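Stirno arm, set-up guide for hosts
Section 6: Showing the arm a task by remote control

Read section 5 first if the arm is not yet clamped. Most of the calls we get about section 6 are really section 5 calls.

6.1 What you are going to do

You will steer the arm from the hand controller while it records. One person steers; a second person stays within reach of the stop button. Each run is one attempt at one task, from start tone to end tone. The sales sheet says the arm "picks up your habits in an afternoon". We would not plan an afternoon on that basis. Expect to throw away a good part of your first session, and expect the arm to copy your fumbles as faithfully as it copies the good bits.

The worked task in this section is round steel lids set into a countertop. It looks easy and is a poor choice for a first go, because the metal shines and there is little for the fingers to hold. We use it anyway. If your host site has a plain box and a shelf, start with those.

6.2 Before you start

1. Clear the front of the counter. You do not need to strip the back of it.
2. Check that the arm can swing through its full reach without touching a wall, a pole or a person. Do this with the power off, by hand.
3. Look at the finger pads. Creases are fine. A pad that slides when you push it with your thumb is not, and needs wrapping again.
4. Leave slack in the cable. It should hang in an easy loop when the arm is folded, and still have some loop left when the arm is at full stretch.
5. Set the speed limit to 55 on the controller. The scale goes higher. You will be tempted.
6. Press and hold RECORD until you hear the start tone.

CAUTION: If the counter has built-in power sockets, switch them off at the wall or the fuse board before you begin. Do not steer bare metal fingers, rods or strips into any opening you have not checked.

6.3 Recording a run

1. Bring the arm in from one side and stop with the gripper above the target. Wait for a slow breath. The pause gives the software a clean point to start from, or so Trokik tell us. Runs without the pause do seem to come out worse, though we have never tested it properly.
2. Lower the gripper in one movement. If you miss, lift clear and come down again. Do not scrub from side to side looking for the edge.
3. Make contact gently. There is no feel in the controller, whatever the leaflet says about "natural touch". Watch the target and not your hands.
4. Do the task.
5. Lift clear and take the arm back to where it came in.
6. Press RECORD once. Wait for the end tone before you let go of the controller.
7. Mark the run KEEP or DROP straight away.
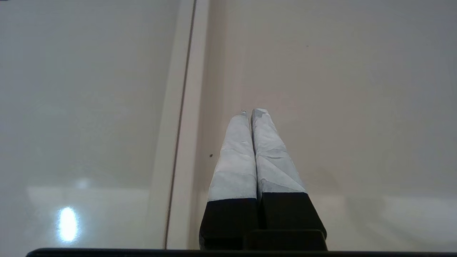
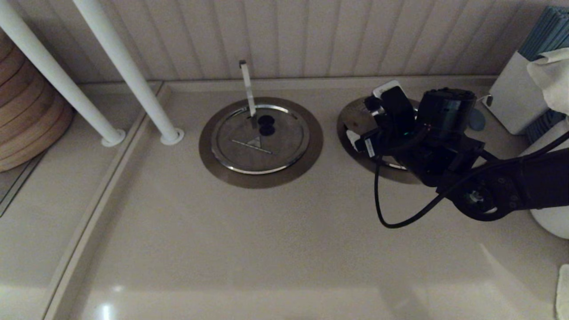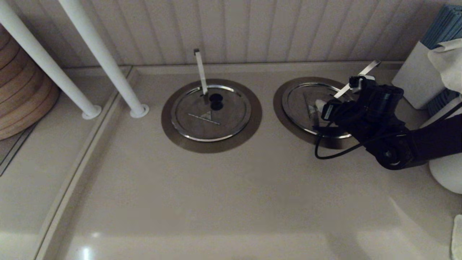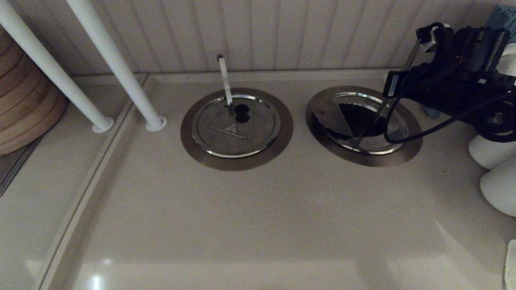
Fig. 6. First picture: padded fingers from the wrist camera. Second to fourth: the arm at the right-hand fitting, which is partly open in the fourth.

NOTE: The wrist view and the head view are saved together. Check both when you mark a run. A run can look tidy from above and show nothing useful from the wrist.

NOTE: Glare moves through the day. Lids like these throw back any lamp or window in the room, so keep the blinds the same for a whole session. Valter Hellström had us repeat a full set in January after the sun came round, and the second set was no better than the first, but at least we knew why it was poor.

6.4 What to keep and what to drop

Keep a run if the task was finished, even if it was slow. Keep a run with one missed contact, provided you lifted clear before trying again.

Drop a run if:
the arm hit something it was not meant to hit
the second person's hand came into view
the cable caught
you stopped part way to talk

There is a view, put most firmly by Sanne Maes in the notes to the last edition, that failed runs should be kept as well so that the arm "sees what wrong looks like". The software has a box for this. We have ticked it and unticked it and could not tell the difference. Leave it unticked unless your site contact asks.

6.5 How many runs

Procházka's own guide asks for 460 runs of a task before training. We have had usable results from 380 and useless ones from the full number. What mattered more was who did the steering: sets made by one patient person held up better than sets shared out among a whole team. Change the person at the controller only between sets.

Rest after every half hour of steering. Tired people steer in small jerks, and the arm will learn the jerks.

6.6 Checking the result

1. Put the arm back at its start position.
2. Stand clear, with a hand at the stop button.
3. Choose PLAY LEARNED TASK and let it try.
4. Move the arm's base a hand's width to the left and let it try again.
5. Change the light and let it try a third time.

Most demonstrations you will be shown stop at step 3. Steps 4 and 5 are where you find out whether the arm has learned the task or only the spot. If it fails at step 4, go back to 6.3 and record a new set with the base in several places. If it fails at step 5 only, record more runs under the new light and add them to the same set.

CAUTION: Never reach in to help the arm during a learned task. It does not know you are there. Press stop, wait for the brake to click, then move things.

6.7 Sending the set

Copy the whole folder to the Flinon drive, including the dropped runs. Do not rename anything. Write the steering person's initials and the light conditions on the session sheet, then hand the drive and the sheet to your site contact (Valbona Nedeljković for hosts in the north, Ifor Craddock for everyone else).

Section 7 covers taking the arm down.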